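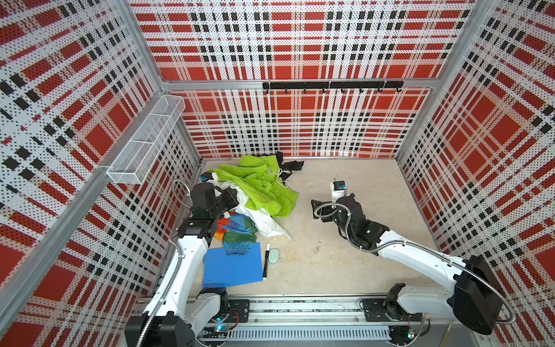 Plurex is a collection of news reports on military incidents in which armed forces hit the wrong target, together with the first official statement given after each one. It has 1,101 records in 4 languages. Every record passes through the same steps, and most of the work is sorting. We begin with a mixed pile, and each report must be taken out and put with the others on the same incident. The grouping was made by hand for two of the languages and by script for the others.

## Files

- `reports.csv`: one row per report, with outlet, country and text
- `statements.csv`: official statements, linked by `incident_id`
- `changes.txt`: corrections made after the March release

## Fields that need care

`casualties_first` is the number in the earliest report. It is often different from `casualties_final`, and we did not try to decide which source is right. When a report says "dozens", the field is empty and the word is kept in `casualties_text`.

`responsibility` has 3 values: `accepted`, `denied`, `under_review`. A minister who declines to comment is coded as `under_review`. Some users of the older Britano set asked for a fourth value, but we could not apply it in the same way in all languages.

## Known problems

Reports from wire agencies are repeated by many newspapers with small changes. The script Onia removes exact copies only. Place names are written as in the source, so one airport can appear under several spellings.

Last update: 31/12/2025. Please send corrections as a new row and do not edit the old one.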